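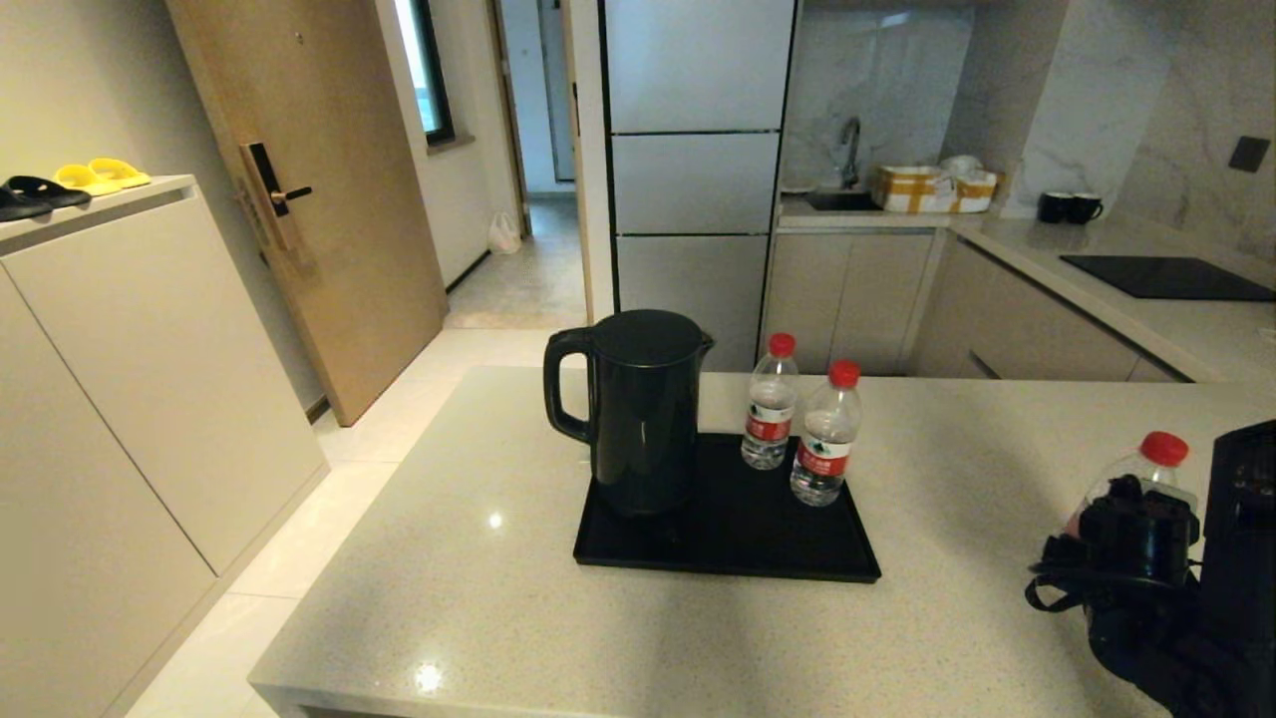
Kitchen tips from the Radu robot club

Hanneke De Graaf has been keeping these for our beginners, bless her, and they work nicely at home too. Keep the kettle and its base together on a tray with a rim, so small spills stay put and everything moves in one go. 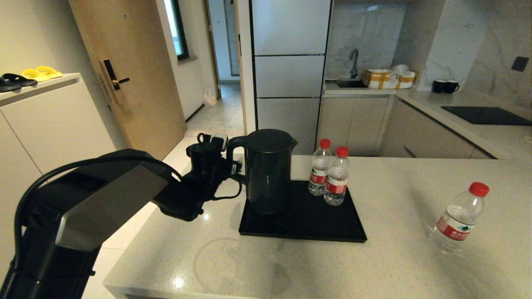 The arm at the kettle handle, with bottles close by.

Start your practice with closed bottles, and leave a good hand's width between them (you'll thank us!). Wrap worn gripper fingers afresh before the December meet. 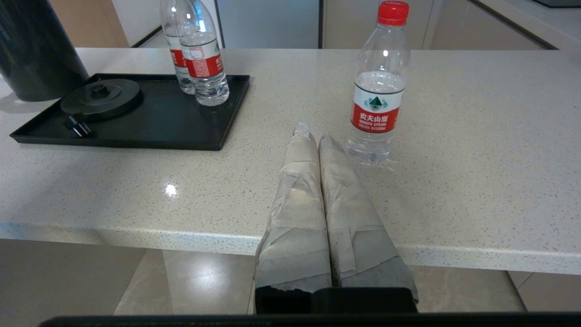
How long should a practice turn last?
Two minutes each is plenty, then swap over.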